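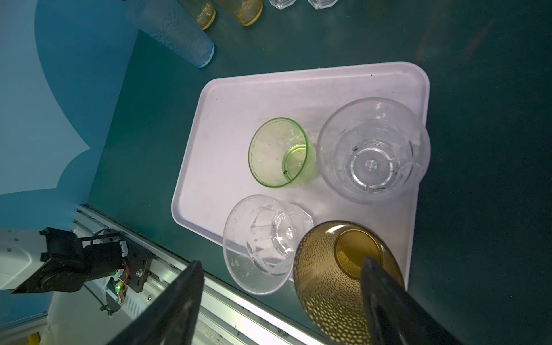

Plastic and glass cups on a white tray.

How to Move a Wedding Date After the Invitations Are Out
Updated 6 October 2022

This procedure applies to a wedding with a signed venue contract and mailed invitations. If only save-the-date cards have been sent, skip steps 4 and 5.

What you need
Venue contract
All vendor contracts, with payment receipts
Guest list with a phone number or email for each household
Marriage license, if already issued

Step 1. Read the venue contract
Find the section on date changes. It may be listed under "rescheduling," "transfer" or "amendment." Cancellation terms are separate and usually cost more, so do not use the word "cancel" in any message to the venue. The Brurnitness hall in Metandale, for instance, moves a booking once for a fee of $394 if notice arrives at least 90 days before the original date. After that the deposit is kept.

Step 2. Get open dates in writing
Ask the venue for every open date in the period you want. Request a hold on 2 of them. Note when the hold ends.

Step 3. Check vendors against the held dates
Send one message to each vendor listing both dates. Start with the officiant, then the caterer, photographer and music. Pick the date that keeps the most paid deposits. Sign the venue amendment first and the vendor amendments after it. Each one should state the old date, the new date and the amount already paid.

Step 4. Notify guests
Contact guests who booked travel by phone the same day. Everyone else can get an email, followed by a printed card. Suggested wording:

"The wedding planned for January has been moved. The new date is given below. The place is unchanged. Please reply again, even if you have already done so."

No cause needs to be stated.

Step 5. Reset the replies
Clear all earlier replies from the guest list. Set the new deadline 20 days ahead of the caterer's final count.

Step 6. Check the license
A marriage license expires. If the new date falls outside its term, apply for a new one. The old license cannot be extended at most county offices.

Hotel blocks
Room blocks do not move with the venue booking. At the Sornholm, a new block requires a new form, and the old one must be released separately.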